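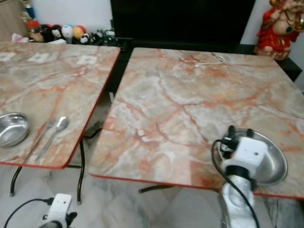
Hamish Lindsay wrote under my last post that I was blaming the fingers for something the controller was doing, and that if I swapped the Prikbridge pads for anything else without touching the closing speed I would get the same slips. He also said that steel dishes are a bad test because they make every gripper look poor.

I think he is half right, so I spent Tue 15 March finding out which half.

The setup has not changed much since December. Two arms, the Drosex controller running both, one camera up at the head and a small one at the wrist. I have two sets of fingers that fit. The Prikbridge set is the one I started with. The Plimirham set is the one I bought after the bowls started getting away from me. Both go on with the same screws, and a swap takes me 7 minutes if I don't drop one.

The job was to take hold of a round steel bowl by its rim, lift it clear of the table, hold it, and put it back down. I did 200 grasps with each set. Half were at the old closing speed and half at the slower one Hamish suggested. I called it a slip if the rim turned in the fingers enough that the bowl came down in a different place from where it went up.

With the Prikbridge fingers at the old speed the rim turned a lot. I had stopped writing notes on each one and was just putting a mark on the page. At the slower speed it was clearly better. So that part of the comment was fair, and I should have tried it before spending money. The fast close was pushing the bowl along the table before both fingers had hold of it, and the grip ended up off to one side.

The Plimirham fingers at the old speed were close to the Prikbridge ones at the slow speed. At the slow speed they had six slips, all of them in the first part of the run, and after I tightened one screw there were no more. I don't know if the screw was the cause. I would have to loosen it again to find out and I didn't want to.

Where I don't agree with him is on steel. The dishes are what I want the arms to handle. A foam block would give me nicer numbers and I would still have to come back to the bowls afterward.

The wrist camera is the other thing I wanted to sort out. I had two mounts to compare, the MacRitchie one and the plain bracket that came with the arm. The MacRitchie mount tilts further down. I thought that would help with spoons and forks lying flat, and it does a little, but with a bowl you lose sight of the far side of the rim sooner than you would like. The plain bracket keeps more of what is in front of the fingers. I checked both on the tables first and then with the arm lowered toward the floor, where there is less shine and I could judge focus better. 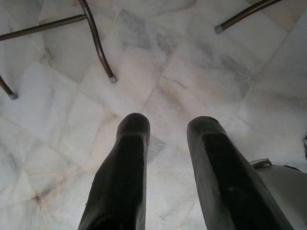 Focus near the fingertips was fine with either mount. What differed was how much of the picture the fingers took up, and that matters more to me than I expected. If they cover too much, the last bit before contact is done blind. I ended up going back to the plain bracket. The MacRitchie one is in the drawer and I may try it again when I get to the cutlery properly.

One problem I have not fixed is glare. The tabletops are glossy and so are the dishes, and the head camera sometimes reads a bright patch on the table as an edge. Turning the exposure down helped with the table and made everything dark harder to pick out, including the fingers. I left it halfway between.

The cables need work too. They stick out in a loop near the gripper and I keep thinking they will catch on something when the arm turns over. I have shortened the slack once already. Any shorter and the wrist can't make a full turn, so the next thing to try is running it along the other side of the arm.

For now the Plimirham fingers stay on both arms, at the slow speed. Next up is the fork and the spoon, which the old fingers could only pick up if they happened to land right in the middle of the handle. I have 7 starting positions marked out on a sheet of paper and will use the same ones for both sets. If anyone has a closing speed that works for thin handles, leave it in the comments.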